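Stunholm Steering Wheel Lock

Item 123 — Vehicle Security

The Stunholm is a two-piece steel bar that locks across the steering wheel and keeps it from making a full turn. It fits most passenger cars, pickups and small vans. Drivers who park on the street or in an open driveway overnight are the usual buyers.

Most cars taken from driveways are unlocked, and many have the key fob inside. A wheel lock will not change that. Lock the doors, take the fob indoors, and use the bar as a second step. It is bright yellow and easy to see through the windshield at night.

What you get
Lock bar, yellow
2 keys
Storage sleeve
Window decal
Printed instructions

Details
Length closed: 24 inches
Length open: 30 inches
Finish: powder coat over steel
Lock: keyed cylinder, pick-resistant
Warranty: 2 years, parts only

Fitting the lock
Turn the wheel straight and shut off the engine. Set the lower hook on the inside of the rim, pull the bar out until the upper hook meets the opposite side, and push the cylinder in. You will hear a click. Tug the bar once before you leave the car. To remove it, turn the key a quarter turn and slide the bar closed.

Do not drive with the lock on the wheel or loose on the dashboard.

Lost keys
Your key code is stamped on the tag that comes with the keys. Write it down and keep it at home — we do not store codes. Replacement keys are cut at the Saron counter while you wait, or mailed with proof of purchase. Ask for Arvo Vainio.

If your car is stolen
Call the police first and have the plate number and VIN ready. Then call your insurer. If the lock was cut, ask the officer whether the pieces are needed before you send them in for a warranty claim.

Customer comments
"Takes a few seconds once you get used to it. The sleeve is a bit tight." — Hilkka Vuorinen, 12/20/20

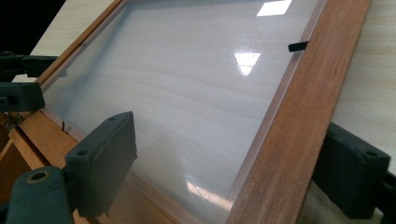

Related items
Karam tire clamp
Bernuretti fob pouch, small and large
Replacement decals, pack of 2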